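5. Teaching a reach by hand

Okay, this is the fun part! I'm assuming you've finished section 4 and the arm is in Free Drive. If it still fights you when you push on it, go back and do step 11 again (I skipped it my first time and got a sore shoulder).

1. Stand to the side of the arm, with the stop button where you can slap it.

2. Press Record on the Flidance pendant and wait for the second beep.

3. Hold the forearm, never the fingers, and walk the hand slowly toward the panel.

4. Stop while the fingertips are still just short of the wood. Press Mark.

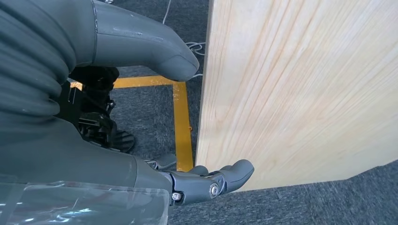
5. Hold still for a full 3000 ms after you press Mark. I count to four under my breath, which is plenty. Let go early and the arm sags a little, and the sag gets saved too.

6. Bring the hand back the way it came and press Save.

Note: Gordon Fraser likes to do this from the Kandbridge remote instead. Same steps, but set the speed to 143 first. The default is 587 and it's way too jumpy close to a panel.

Caution: Keep your own fingers out of the gaps between the finger joints, even in Free Drive. They pinch!

7. Play the reach back at slow speed before you teach the next one.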